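How to Fold a Zip-Up Fleece or Knit So It Stays Folded
By Lavanya Thomas
Nov 4, 2025

I have read a lot of folding advice, and most of it seems to be written by people who own only T-shirts. A zip-up jacket is a different animal. The zipper is stiff, the collar wants to stand, and the lining slides around inside the knit. One site promised me a perfect square in 5 seconds. I doubt it.

What follows works for me most of the time. You need a flat table and a jacket with its pockets emptied.

Start with the zipper, whatever the videos say. Leave it open and the two rows of teeth wander off in different directions, the lining pokes out, and every fold after that is a guess.
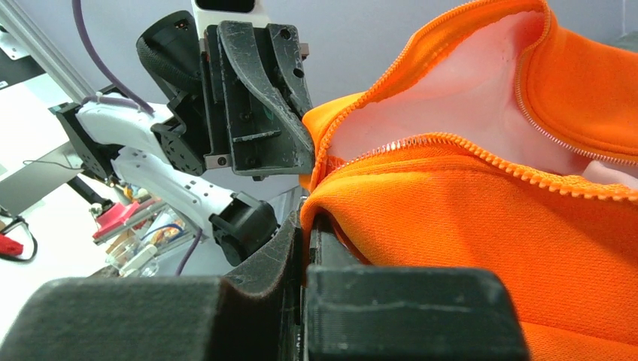
Do I have to zip it all the way to the top?

Stop three inches or so short of the collar. A fully closed collar makes a hard lump, and the lump tips the whole stack over.

Next, lay the jacket face down and smooth the back from the middle outward. Pull the hem straight. Fold one side in toward the center, then bring the sleeve back down along the edge you just made. Do the other side the same way. The sleeves should lie on top of each other without crossing the zipper.

Now the collar. My neighbor Dinesh swears by rolling it inward. I tried it and got a thick sausage at one end. Pressing it flat with your palm is duller and works better.

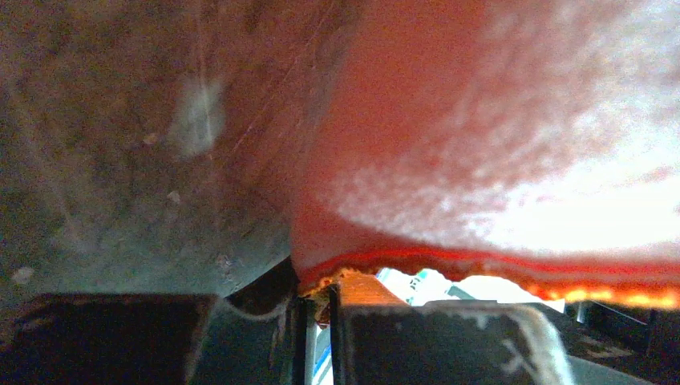

Fold the bottom third up, then fold once more to meet the shoulders. Turn the bundle over and tug the corners square. If the knit is thick, skip the last fold and accept a longer bundle. Bright colors seem to shed fuzz on whatever sits next to them, so I keep mine away from the white shirts.

As for folding boards, I borrowed one and gave it back. It was too narrow for the shoulders, and the zipper kept catching on the hinge. Save your money and use the table.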